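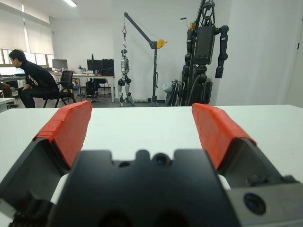 Remico asked on the phone whether visitors could stand next to the table while the arm is running, and the answer we gave is no. They can stand behind the floor tape. The item is now number 4 on the list.

PRE-VISIT SAFETY CHECKLIST
Robot lab, open day
Checked March 31, 2022
Site: Toledo
Visiting groups: Remico, Homemetti

Marks: OK, FIX (must be closed before doors open), N/A

TABLE AND GRIPPER

1. Emergency stop tested from both positions. OK
Comment: Second button is stiff. It works, but push it all the way in.

2. Finger pads secure, no loose ends. FIX
Comment: Red-orange pads are wrinkled where the edges overlap. Rewrap both the night before, not the same morning. The last fresh wrap slipped during the cup demo.

3. Wrist cameras and mounting plate tight. OK
Comment: Screws checked by hand. Wipe the lenses before the first group.

4. Floor tape down, 72 inches from table edge on the visitor side. FIX
Comment: Old tape is coming up at one corner. Replace the whole strip.

5. Arm speed limited to demo setting. OK
Comment: Setting does not survive a restart. Check again after any power cycle.

6. Objects for the demo are light and have no sharp edges. OK
Comment: Leave the glass jar out this time.

CRANE AND HUMANOIDS

7. Crane hook, cable and winch inspected. OK
Comment: Tag is good through June.

8. Small humanoid stays on the hook whenever visitors are in the room. OK
Comment: Homemetti asked to see it walk without the crane. Not on this visit. We can send them video.

9. Crane casters locked. FIX
Comment: One lock does not hold. Chock the wheel until the part from Lamden comes in.

10. Large black humanoid powered off, battery out. OK
Comment: People like to shake its hand. Put up the "do not touch" sign at chest height where they will see it.

ROOM

11. Walkways clear. FIX
Comment: Folded metal frame and the white plastic bag by the crane both need to go to storage. Keep the space around the crane base open.

12. Office chairs pushed in, bags off the floor. FIX
Comment: Applies to staff too. If you are working at the desks during the tour, stay seated or leave before it starts.

13. Blinds down on the window side. OK
Comment: Sun on the table throws off the cameras in the afternoon.

14. Exit door opens freely, nothing stored behind it. OK

15. Group size no more than 9 at a time. OK
Comment: Total sign-up is 23, so plan on three groups. Allow 2 staff per group, one at the stop button and one talking. The person talking does not run the arm.

16. First aid kit stocked. OK
Comment: Burn gel replaced.

Open items go back to the lab desk with initials and time. Recheck 2, 4, 9, 11 and 12 before the first group is let in.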